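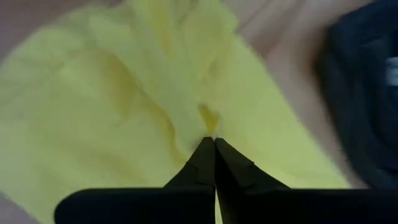

1. Find a straight edge

Pick up the cloth anywhere and shake it out. A yellow one in soft folds like this is easy to read – follow the long edge to a corner, then find the next corner.

2. Lay it down and smooth it

Spread the cloth on a clear surface. Dark fabric hides its creases, so feel for them with a flat hand. Navy also shows every speck of lint.
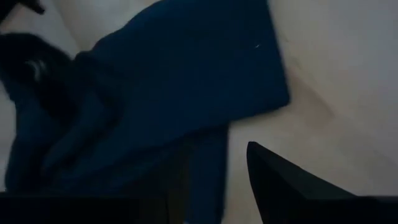
3. Fold

Bring the short edges together, then fold in half again. Stack with the folded side facing out.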